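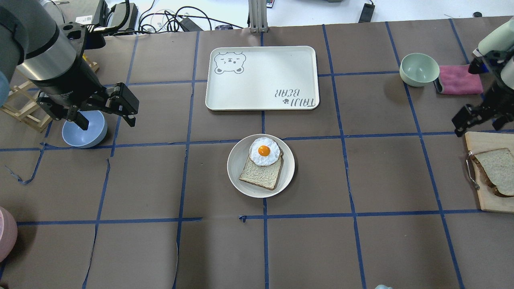

10/24/20

Egg on bread for lunch again, which the magazine Liis lent me calls "an open breakfast sandwich" and says will change how I feel about mornings. I had it at ten past one. I feel the same about mornings.

I don't see how a fried egg on a slice of white needs a recipe, but this one runs to two pages, with a note on plates. You are meant to use a round pale one so the yolk "sings". I will admit the yolk was a very good orange, off to one side where it always ends up. The white went frilly at the edge. The magazine says frilly means the pan was too fierce. My mother would have said frilly means it's cooked, and I'm with her.

What I can't get past is that the egg never fits. It hung over the top crust and I know perfectly well that if I'd trimmed it I would have eaten the trimmings standing up, so what would be the point. Liis says to cut a hole in the bread and fry the egg inside it. I've had that. You get a greasy frame and a small sad circle of toast left over.

Two more slices over on the board with the tongs. I remain unconvinced by tongs for bread. Liis Tamošiūnaitė swears by them and has been turning toast with hers ever since she lived in Ultham, where apparently everybody does. I have been to Ultham and saw no such thing. A fork does it, or fingers if you're quick.

The bear tray is another of her ideas. TAJI BEAR, it says in the corner, with a little paw print, and the bear has his eyes screwed shut as if he's been told the price. She thinks I should carry my lunch through on it and sit down properly. Perhaps. It's a nice enough cream colour and the raised rim might save the carpet, but I've managed without a tray so far and I suspect it will end up holding post.

The brown paper on the table won't last either. The blue tape is curling up already and the paper has torn over on the left. I was promised it would "wipe clean", and I'd like to meet the person who has wiped paper clean. I'll give it until November and then go back to the old oilcloth, stains and all.

Fikent have put the bread up again, by the way. Same loaf, new wrapper, 60 grams lighter if you read the small print, and I do. Might try the bakery on the Jaunzems side, though Liis says it's wonderful, so I shan't hope for much.

Rang her at four. Told her the egg was fine.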